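Build the Boring Robot First
By Panagiotis Mujić
Oct 29, 2025

I want to make a case for sorting. Every newcomer to our shared workshop in Dundwood arrives with a walking machine in mind, or something that pours coffee, and I get it – I had the same sketchbook. But if you have one winter and one arm, pick a pile of junk and teach the arm to put it away!

Sorting sounds dull until you try to write it down. What is a ball? Is a spiky ball grabbed the same way as a smooth one? What about something soft, with no edges to speak of, that lies flat across everything else? I spent 30 evenings on those questions and I loved nearly all of them, including the one when I gave up and reorganized my cables.
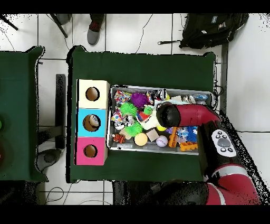
The sorting table at Dundwood, with the arm over the bin.

My other piece of advice is to keep the targets simple. A box with a round hole in the top is hard to misunderstand, and you can make one in an afternoon. Color them loudly so visitors can follow along. Then spend your real effort on the bin. Mine has spiky balls, blocks and a little orange toy with tiger stripes that I have grown far too fond of.

People at the Brekke meetup tell me a mixed bin is unfair to a beginner and that I should start with identical cubes. I disagree. Cubes teach you cubes. I logged 134 tries with cubes last December and was bored by the end, and my next 50 with the toys taught me much more about grip, angle and patience. I'm already collecting odd shapes for the next round, so if you have a drawer of them, bring it by.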